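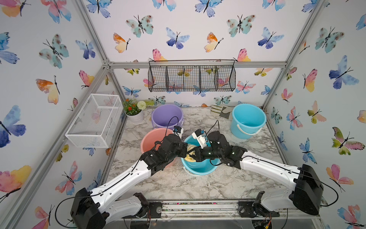

Most of the faults on a two-arm cell start in the cables, according to Retno Nugroho, and the motors get blamed for them. Gilang Sembiring doesn't quite agree. "I'd put the gripper screws first," he says. "They work loose and you lose your zero."

The pair look after the cell at Latuheru between them. Every 90 cycles they stop both arms, brush down the front rail and check the bolts on the bases. Sembiring writes the count in a notebook, which stood at 3,638 when we spoke.

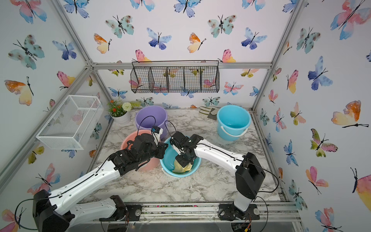
"After the rail I do the cables," he says. "I move each joint by hand, all the way, and watch the loop at the elbow. If it pulls tight anywhere, I undo the tie and give it more slack."

Nugroho handles calibration. She sends both arms to the same point over the table, one after the other, and corrects any offset above 2 mm. Cloth is forgiving, she says, but a bucket rim isn't.

A spare wrist motor is on order from Dandska. "Until it comes we run the left arm slower," says Sembiring.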